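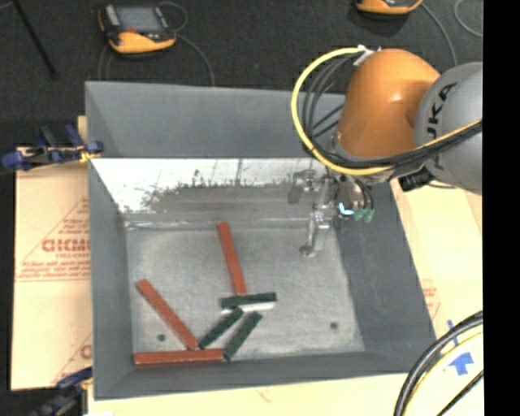 The Abera project is a joint undertaking of Skendisex and the Clurner training centre. It concerns the teaching of picking tasks to an industrial robot arm by people who have no background in programming. This gallery page records the work of the demonstration group and is maintained by Meron Negussie on behalf of both partners.

## The task

The arm is required to take bars from a bin, one at a time, and to place them in a tray in a fixed order. The bars are of two kinds, the red being longer than the green, and they are left as they fall. A green bar resting against a red one is considered a harder case than a bar lying alone, and the operators are asked to record which kind they attempted first.

*Bin picking, start of a demonstration. Three red bars and three green bars on the floor of the grey bin, with the gripper above them and nothing yet held.*

## Showing the task by hand

In the first method, the operator takes hold of the arm and leads it through the movement. The controller stores the path, together with the points at which the gripper is opened and closed. Lensa Fikre, who wrote the operators' guide, recommends a slow approach to the bar and a short pause before closing. Paths recorded in haste have proved difficult to repeat, particularly close to the sloping walls.

Each operator completes 10 demonstrations by hand before moving to the second method. Demonstrations in which the gripper touches a wall are kept, marked as such and counted separately.

## Showing the task by remote control

In the second method, the operator stands outside the marked area and moves the arm from a handheld device. This takes longer. The mean time for one bar was 58 seconds by remote control and 48 seconds by hand, measured over the June sessions. Gemechu Degefa has noted that the difference becomes smaller once an operator is used to turning the gripper and lowering it as two separate movements.

The remote method remains necessary for bars that lie close to the near wall, where a person's hands on the arm would obstruct the view of the bin. It is also the method preferred by Grillgate, which has supplied the bars and intends to use the results in its own sorting hall.

## Conduct of sessions

- The bin is clamped before the arm is switched on, and the clamps are checked between operators.
- One person moves the arm. A second person observes and keeps the written record.
- Bars are not rearranged by hand during a demonstration. If a bar cannot be reached after 3 attempts, the demonstration is closed and entered as incomplete.
- Cables are to be kept clear of the area in which the operator walks.

## Use of the pictures

Pictures from this page may be reproduced for teaching purposes, provided that the Abera project is named. Requests for larger copies should be addressed to Adanech Ambaye at the Clurner training centre. Questions about the recorded demonstrations should be sent to Saron Moges at Skendisex.

Page last revised 30/12/2021.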